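Trondodia hand-held kit: sample recordings and review notes

Version 1.2, last changed 02/05/2022
Maintained by Encarnación Ibarra, Moser

What is in this folder

Sample recordings made with the Trondodia kit, which Skandlow sells and also hires out by the month. Moser had one kit on hire and used it for household tasks at a table. The recordings are shared so that other groups can look at real output before they order. The review notes further down are ours. Skandlow has read them and asked for one correction to the cable section, which has been made.

The kit

Two hand-held grippers, left and right, wired
One head camera with strap
One camera on each gripper
Recorder box and power supply
Cable set
Calibration board
Recording software (Linux only)

The grippers are held and worked by a person. No robot arm is needed to record. Skandlow sells a matching gripper for arms under the name Graltlow, but we have not tried it and none of the files here come from it.

Price as quoted to us: 2000 euros a month on hire, delivery not included. Ask Skandlow for the purchase price, as it depends on the number of kits.

Contents

Episodes: 3846
Garment and basket: 2000
Other table tasks (cups, boxes, cutlery, cloths): the rest
Size on disk: 80 GB, compressed
Views per episode: head, left gripper, right gripper
Other signals: jaw opening and position for each gripper, all with timestamps

One episode is one folder. Inside each folder:

head.mp4
left.mp4
right.mp4
signals.csv
notes.txt

notes.txt gives the task name, the operator number and whether the operator marked the attempt as good, poor or spoiled. Spoiled attempts have been left in. If you don't want them, filter on the word "spoiled" in the second line. A few notes files have a blank third line, left over from an older version of the software, and this does no harm.

The garment and basket task

The operator stands at a table with a white board on it and a woven basket to one side. Garments are moved between the basket and the board with the grippers. Operators were told to take hold wherever they liked, and to use one gripper or both. They were not told to fold neatly. Some did anyway, and those episodes are longer.

Episodes start when the operator presses the foot switch and end when they press it again. The first and last half second often show nothing useful.

Setting up

1. Fix the head strap before plugging anything in. Doing it afterwards is awkward with both cables hanging.
2. Connect the left gripper to port A and the right to port B. The software does not check this. If they are swapped, the left and right files will be swapped too.
3. Run the calibration board past all the cameras. Allow ten minutes the first time.
4. Record a short test and play back all three views.
5. Check the clock offset in the log. Anything over one frame means starting again from step 3.

Review notes

Weight. Fine for short spells. Our operators wanted a break after half an hour, mostly for the wrists. Small hands found the handle a bit thick.

Grip. Good on thick cloth, boxes and cups. Thin cloth lying flat on the board is hard to pick up, and most operators ended up pinching a crease or an edge. Cutlery is possible but slow.

Cables. The main drawback. Each gripper has its own cable and they cross when the operator turns. We taped ours to the floor and changed the tape weekly. The longer cable set from Skandlow helped a little. An earlier version of this file said the connectors have no lock. They do, but the collar has to be turned a quarter turn past the point where it feels tight.

Head camera. Sharp enough and wide enough to keep both hands in view over a normal table. It picks up a lot of background too, so clear the room of anything private before you record. The strap slips on some people.

Gripper cameras. Close and steady. The fingers are always in view, which we found useful when checking contact with cloth. Under uneven light they go dark inside the basket.

Software. Plain and reliable. It crashed twice in the hire period, both times when the disk was full. There is no warning when space runs low.

Support. Emails answered within two working days. One gripper was swapped under the hire agreement after a jaw began to stick, and the new one arrived in the same week.

Known faults in the files

Some episodes recorded before the gripper was swapped have a jaw reading that never drops to zero. They are listed in jaw_offset.txt.
Left and right were plugged in the wrong way round for one afternoon. The file names have been put right, but notes.txt still has the old port letters.
Sound was not recorded.

What it should not be used for

Judging people's skill or speed. Operators had very different amounts of practice, and the operator numbers are not in any order. Faces should not appear in any view; if you find one, tell us the episode number and we will take the file out.

Use and updates

Free for research and teaching. For anything sold, write to us first. The next version is planned for June and will add the box task with corrected jaw readings. Please name Moser and the version number if you publish results.

Sample stills 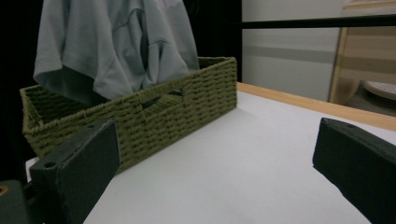
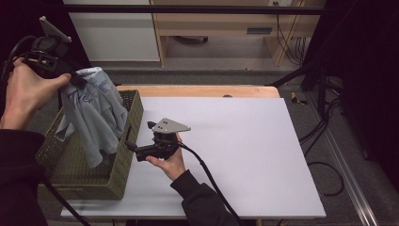
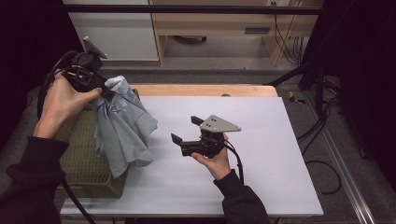
Garment and basket task. The first still is a gripper view, the second and third are head views.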